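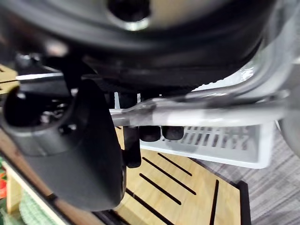
Trail and Access Notebook, Kenthorpe Field Station
Entry: 22/08/2020
Written up by: Zuzanna Sowa
Copy to: Imani Lindgren

Purpose of the visit

To walk the lower approach to the Vinska glacier before the autumn guiding period, to check the condition of the marked route, and to decide where the second rest stop should be placed. The July entry left three matters open: the stream crossing, the loose slope under the old moraine, and the wording of the briefing sheet.

Route condition

The track from the road end to the stream is in good order. The surface is firm gravel and needs no work this season. Past the stream the path has washed out on the downhill side for a distance of 151 feet. It can still be walked in single file, but two people cannot pass each other there. I have moved the markers uphill by one pace and noted the change on the station map.

The crossing itself was low in the morning and noticeably higher by the middle of the afternoon, as expected on a warm day. Groups should be back over it by two o'clock. This was guidance only in July. I propose that it become a fixed rule – Imani to confirm.

The Żak viewpoint stands at 2,309 feet by the station altimeter. The figure on the printed sheet was copied from an older map and does not agree. The sheet is to be corrected at the next printing.

Ice edge

The ice has drawn back from the painted boulder by around 4 yards as measured along the tape. The tape was laid over uneven ground, so the value should be treated as a working one until it is repeated with the level. Meltwater now runs under the left side of the usual step-on point. I do not consider that side suitable for visitors. The right side offers a gentle ramp with a rough surface, and boot spikes held well on it.

Two small cracks were noted above the ramp, both narrow and both running across the slope. Neither affects the present route. Stakes have been placed on either side of each one, and the gaps are to be measured on the next visit.
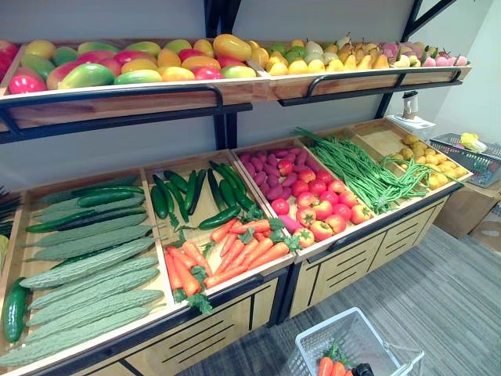 Can visitors walk on the ice without a guide?

Only guided groups may go past the painted boulder. Visitors on their own are welcome as far as the Żak viewpoint, which needs no special footwear in dry weather.

Rest stop

Site A, beside the stream, is sheltered but floods. Site B, on the flat ground below the moraine, is exposed to wind off the ice but stays dry and is well clear of falling stones. Site B is preferred. The bench and sign should be ordered under the Budgate access fund, code as before. The form asks for a sketch with distances – mine is in the back pocket of this notebook and will need to be redrawn.

Outstanding

Repeat the tape measurement with the level.
Confirm the two o'clock rule in writing.
Correct the viewpoint height on the briefing sheet.
Replace the split marker post at the second bend.
Return the spare radio to the Kenthorpe store; the battery cover is loose.

Z.S.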